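I will defend folding on the bed until I drop. My sister-in-law has a proper folding table in her utility room, waist height, wipe-clean, and she thinks I'm a savage. Fine. But a table is never big enough for trousers, is it? You get one leg flat and the other slides off the side and takes the waist with it, and you end up doing the whole thing against your own chest like someone wrestling a deckchair.

A bed gives you room. You can lay a big pair out at full length, sideways on, and see what you've got before you start. I like to do the long seams first (run your hand down them, it's very soothing) and then bring one leg over the other. My mother ironed everything, tea towels included, and I haven't plugged mine in since September. A good flat hand gets you most of the way, I promise!

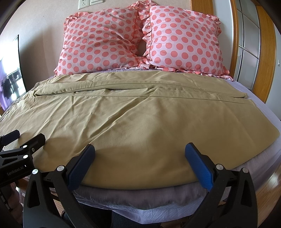
Khaki trousers on the lavender sheet, spotty pillows behind.

And yes, the pillows. I've had comments about frills before. People will spend 200 pounds on a plain grey bedding set from somewhere like Brultance and then tell me a ruffle is fussy. Well, I like fussy. Pink with coral dots cheers me up at 7 in the morning when very little else does, and I am 65, so I shall have all the polka dots I want.

The one argument against the bed that I'll accept is that you can't get into it until you've finished. I used to think this was a drawback. Now I think it's the best part, as a basket in the corner can be ignored for about 5 days and a heap where you sleep can't. I've tried both. The corner basket won every time, and I went out in creased blouses all winter.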